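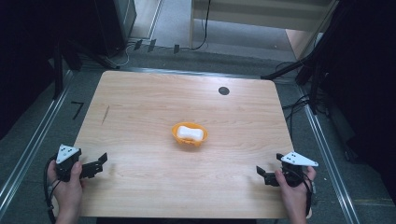 To keep a bar of soap hard for longer, you must let the air reach it from every side. Take a small, shallow basket, like the orange one on my table, and put in only one bar. Mine is white and a little narrow in the middle, so it is easy to lift with wet fingers.

After washing, shake the water off the bar and lay it back flat. Turn it over in the evening. Every two weeks, rinse the basket under warm water and dry the rim well with an old cloth.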